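Häufige Fragen zum Haustierregister Kuvon

Wer kann ein Tier registrieren lassen?
Das Register steht allen Halterinnen und Haltern von Hunden und Katzen mit Wohnsitz in Obura oder Bondard offen. Voraussetzung ist ein Transponder, den eine Tierarztpraxis gesetzt hat.

Was geschieht bei einer Vermisstmeldung?
Die Meldung wird innerhalb von 2 Stunden an das Tierheim Okari und die angeschlossenen Praxen weitergeleitet. Der Eintrag bleibt 6 Monate sichtbar und kann einmal verlängert werden.
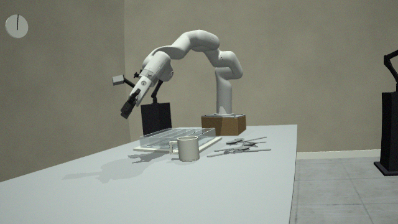
Und wenn mein Hund von selbst zurückkommt, muss ich das dann auch melden? Bei uns stand er am selben Abend wieder vor der Tür.

Ja. Bitte ziehen Sie die Meldung auch in diesem Fall zurück – online oder telefonisch bis 22 Uhr.

Welche Kosten entstehen?
Die Registrierung ist gebührenfrei. Für eine Ersatzplakette wird das Porto berechnet.
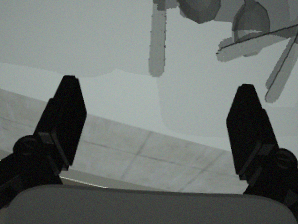

Wie ist die Plakette zu befestigen?
Die Plakette wird am Ring des Halsbandes angebracht, nicht an der Leine. Prüfen Sie dabei den Sitz des Halsbandes: Zwei Finger sollen flach darunter passen, eng nebeneinander und nicht weit gespreizt. Bei Jungtieren ist die Prüfung regelmäßig zu wiederholen.

Stand: 2024-10-20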